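Speaker notes: "Testimony and the Unwilling Witness"
Colham workshop in social epistemology, second session
Godfrey Kimaro
Friday, January 3, 2025

Timing: 35 minutes, then questions. Handout has the numbered claims. Slides carry only the claim numbers and the two quoted definitions.

1. Opening (3 min)

Thank Verena Bachmann for the invitation and Hanna Zhuravel for written comments on the March draft. Say that section 4 is new and that the old section 4 has been withdrawn.

State the question. A speaker tells me that p. She would prefer not to tell me, and tells me only because she is required to. Does her reluctance bear on whether I am entitled to believe p on her say-so?

Two answers are common. On the evidential view, reluctance is one more piece of evidence, to be weighed with the rest. On the assurance view, testimony gives me a reason to believe because the speaker freely takes responsibility for its truth. If she does not do so freely, the reason is missing or defective. I argue that both answers misplace the reluctance. 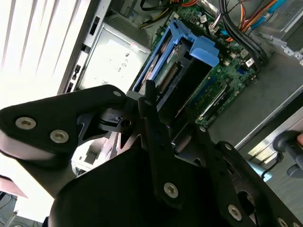
2. The two cases (7 min)

Read both cases aloud, slowly. They are on the handout but people don't read handouts.

Case A, the clerk. Omesar is a shipping firm. A clerk is ordered by her supervisor to tell an auditor how many crates were logged on a given day. She dislikes the auditor and says, flatly, "186." She knows the figure and she is right.

Case B, the neighbor. A man is asked by the police whether he heard shouting. He says "Yes," and adds that he wishes he had not been asked.

Point out that in both cases the hearer comes to know. I take this as data. Anyone who denies it owes us an account of how audits and inquiries produce knowledge at all. Bloxham accepts the data for Case B and rejects it for Case A, on the ground that the clerk answers to her supervisor and so never addresses the auditor. Come back to this in section 4. Do not get drawn into it here.

3. Against the evidential view (8 min)

The evidential view handles the cases easily. Reluctant speakers have little motive to volunteer falsehoods, so reluctance may even raise the weight of what they say. The trouble is that it handles them too easily.

Suppose I learn p by reading the clerk's face. Suppose instead I learn p by being told. In the second case I can complain to her if p is false. In the first I can complain only to myself. The evidential view has no room for this difference, or treats it as a separate moral matter attached to the epistemic one.

Expected reply: the complaint is real but has nothing to do with knowledge. My answer is that the complaint is specifically about having been given a false belief. Its content is epistemic. A norm with epistemic content, binding on the speaker toward this hearer, is what the evidential view leaves out.

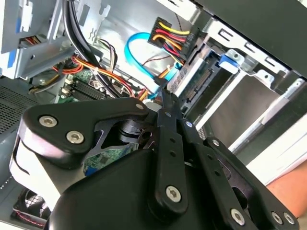 I do not claim that this refutes the view. It shifts a burden. The evidentialist can say that the norm exists and does no justifying work, and then she needs an explanation of why the norm tracks so closely the cases where we do form beliefs on someone's word. Biwott has offered one, based on social sanction. If asked: I think it covers repeated dealings within a group and fails for one-time encounters between strangers.

Pause here. Check the clock. If past 20 minutes, skip the second half of section 4 and go to the objection.

4. Against the assurance view (9 min)

Claim 6 on the handout: taking responsibility for p requires that the speaker do so freely.

"Freely" is ambiguous. It may mean without external pressure. It may also mean intentionally, with an understanding of what the act commits one to. The assurance view needs only the second, and its defenders slide from there to the first.

Compare promising. A promise made under threat of violence may fail to bind. A promise made because one's job requires it binds perfectly well. The clerk is in the second position. She knows that by saying "186" she becomes answerable for the figure, and she says it anyway. That she would have preferred silence is a fact about her wishes. It leaves the structure of the act alone.

Now Bloxham's point about address. She holds that assurance must be offered to someone, and that an order from a third party redirects the offer. I think this confuses the reason for speaking with the person spoken to. A letter written on my employer's orders is still a letter to you.
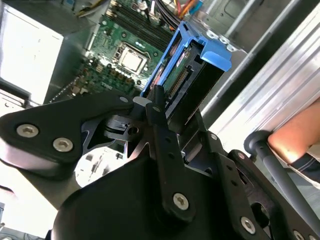
Grant one thing to Bloxham. There are cases where the speaker is a mere channel: she reads out a figure from a sheet and takes no view on it. There the hearer's reason comes from whoever prepared the sheet. The clerk differs because she speaks from her own knowledge.

5. An objection (5 min)

Zhuravel's objection, from her comments. If answerability survives reluctance, why does it not survive outright coercion? A tortured man also understands what his words commit him to.

Short answer: coercion of that kind removes the hearer's standing to hold him to his word. The commitment requires two parties in good order, and the torturer has put himself out of order. A bystander who overhears is in a different position again, and my account says, correctly I think, that the bystander has only evidence.

This is the weakest part of the paper. Say so if pressed. The notion of standing needs more than I give it.

6. Close (3 min)

Restate claims 3, 6 and 9. Mention that the longer version treats silence and refusal to answer, and that copies are on the side table. Questions to Verena, who is chairing.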